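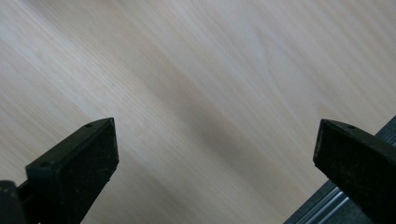 I believe that a family table should stay pale and uncovered. In Jatetthorpe many people put a thick cloth over it, and they take the cloth off only in August. I prefer to see the long, fine grain, with a darker band running between the lighter ones — it is decoration enough for me.

A bare table is also kind to small things. A plain white ball looks important on it. 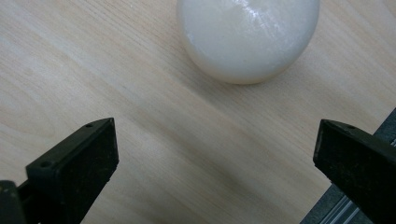
## The price of a table

The Kasten store sells a dark one for 2,799 dollars. Mine was almost 1,000, and it seats four. I do not feel poorer when I eat my soup. 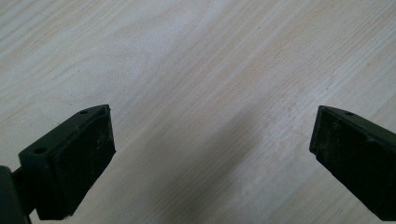 ## What I ask of guests

Please use a coaster, and do not bring me a tablecloth. I already have two in the closet.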